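24 de fevereiro de 2022

Segundo dia da célula 2 em simulação, antes de a Granura autorizar a montagem. Revi a cota da base do braço e o alcance sobre a mesa. A peça de ensaio continua a ser a caixa cinzenta com o botão. O posto manual fazia 790 peças por turno; a meta com o braço é 800, diferença que não justifica o investimento. O que muda é o trabalho do operador: deixa de alimentar e passa a vigiar, registar paragens e rearmar.
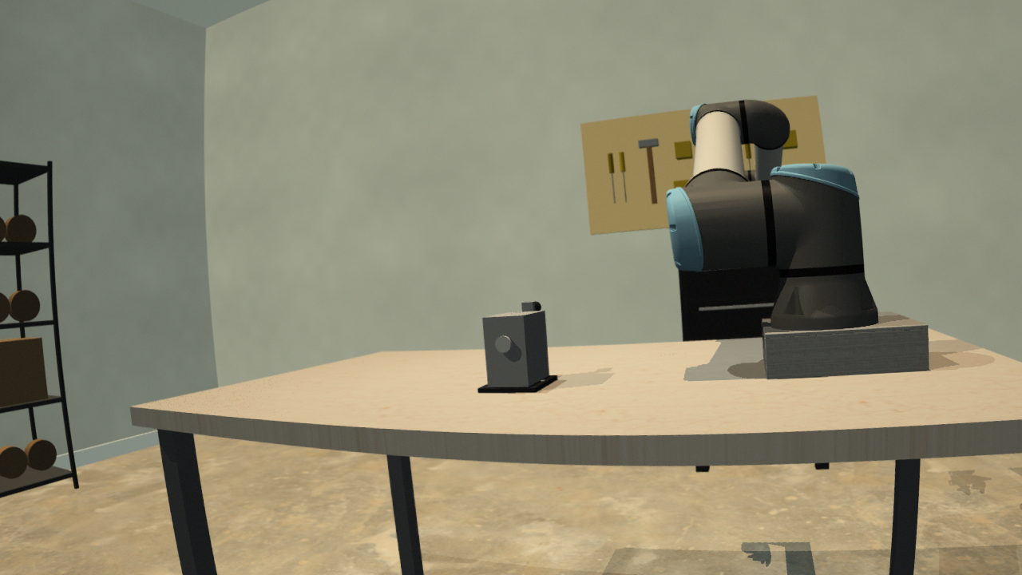 Ramil Evangelista respondeu ao relatório que vigiar cansa mais do que alimentar, e que em dezembro ninguém lhe perguntou se queria trocar. Fica anotado. Pediu rotação de postos a cada 20 minutos; vou propor o valor à Ingrid Begay sem o alterar.

À tarde, verificação das folgas entre o cotovelo, a garra e o armário preto. Falta definir a zona de paragem do lado do operador.

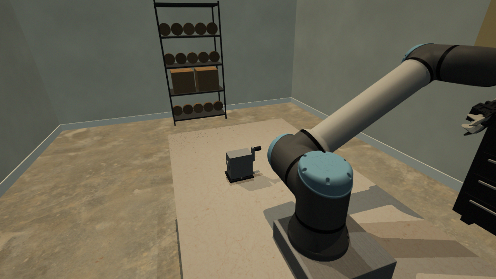 Quem rearma a célula depois de uma paragem? O operador do posto, com formação prévia e registo assinado. A manutenção só entra à segunda falha.

Amanhã: rever a matriz de formação.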